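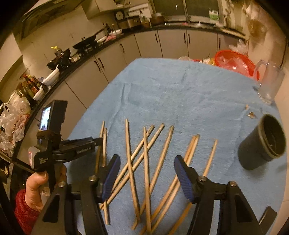
Most people start planning an equipment purchase by opening a catalog, and I did the same thing for years. I'd find the nicest gripper I could afford, add a cart and a monitor, and only then ask what we were going to pick up with it. These days I start with the job. Take a bunch of thin wooden chopsticks scattered over a blue tablecloth, crossing each other every which way, with a dark pot close by. If picking those up is the work, I already know a few things about my budget — I care a lot about the finger pads, I care about how wide the fingers open, and I don't care one bit about lifting capacity. The ribbed pads on those two black fingers are a line in the budget too. Pads are parts, and parts get reordered.

So this chapter is about money, and I'm going to go slowly. We'll follow two plans all the way through. The first is for a small teaching shop in Donora that had $600 to spend on hand-held tools and nothing set aside for spares. The second is for Rellska, a packing company that wanted 300 units of everything before anyone had tried one (I helped write that plan, and I'm still a little embarrassed by it).

## 4.1 The price and the cost

The price is what the seller prints on the quote. The cost is what you've paid by the time you stop using the thing, and it's nearly always bigger! When I priced a bench gripper for the Mosquera project, the quote said $323. By March, with pads, screws, a second battery and shipping I'd forgotten to ask about, we had spent $602.

Get a sheet of paper and make four columns:

- what you buy once
- what you buy again
- what takes somebody's time
- what you'd need if it broke tomorrow

The third column is the one my students leave blank. Training takes time, and so does cleaning up a table between tries. Put hours in there even if you're guessing, and mark the guesses with a G so you can come back to them in Section 4.3, where we fill in the same sheet for the Budik line.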